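**Grelthorpe without a car – is three nights too long?**

**marrow_lane** – July 8, 2024

Hello all. We want to go to Grelthorpe in the second half of September, two adults and my mother, who walks well but slowly. We do not drive. The tourist website says that the town is "easily reached" but then it gives only directions for the motorway. I have found the train to Gamden and after that I am not certain. Is there a bus the whole day, or only for the school? And are 3 nights too many for a small place?

**tidewrack64**

The 446 goes from Gamden station to Grelthorpe harbour. It leaves from the far side of the car park, next to the bicycle racks, and the stop has no shelter. On weekdays it is every hour until early evening. On Sunday there is very little, so do not arrive on a Sunday.

Three nights is too many in my opinion. You can see the harbour, the lime kilns and the church in one day. I would sleep in Gamden and make a day trip.

**oonapell**

I don't agree with this at all. Gamden is a railway junction with a supermarket. People who see Grelthorpe between two buses always say that it is small, and then they have not been on the Revanell path, which is the best thing there. With a slow walker you need one full day for it, with a stop at the tea hut in the middle.

**tidewrack64**

I have been on the Revanell path four times, thank you. It is a nice path. After the tea hut there are steps without a rail and I would not take somebody's mother there.

**oonapell**

Then you turn back at the hut, and it is still a lovely walk. The first part is flat and has benches.

**marrow_lane**

Thank you both. She can do steps if they are dry, but she doesn't like heights. Is the path open to the sea on one side?

**oonapell**

Before the hut no, there is a hedge. After it, yes, for a short piece.

**kestrel_by_post**

I stayed in the guest house Yeom in April, two minutes from the bus stop. Quiet, breakfast until ten, and they have one room on the ground floor if you ask for it. It cost 674 for three nights with two rooms, which I found expensive for the time of year – perhaps September is even more. They wanted the money in advance.

About the journey: the train to Gamden was late and I missed the bus. The waiting room was open and warm, so it was not a tragedy. Take something to eat, the kiosk closes after lunch.

**tidewrack64**

This is exactly my point. For that price you can stay in Gamden a whole week.

**kestrel_by_post**

Yes, but then I am in Gamden for a whole week.

**marrow_lane**

The ground floor room sounds right for us. What should we pack for September? We come from a dry place and I have read very different things.

**oonapell**

A proper rain jacket, and gloves for the morning boat to the seal rocks, if it runs. The wind on the water is cold even when the town is warm. Knitted ones are enough.
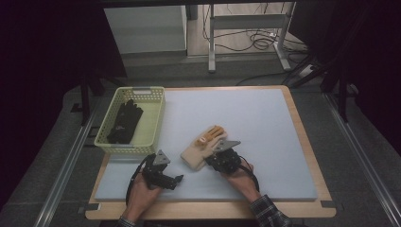 *Two gloves, the black one in the basket and the cream knitted one beside it*

**kestrel_by_post**

The boat takes cash only, or it did when I was there. You buy the ticket at the harbour office and not on board.

**tidewrack64**

And it does not go when there is a swell, so ask the evening before. The office has a board outside with the times for the next day. I would keep two mornings free for it.

**oonapell**

Two mornings free, so you need three nights :)

**tidewrack64**

Two nights. Arrive early on the first day.

**marrow_lane**

I have written to Yeom for three nights from a Tuesday and asked for the ground floor room. If they say no I will come back here with more questions. Does anybody know if the 446 driver takes cards?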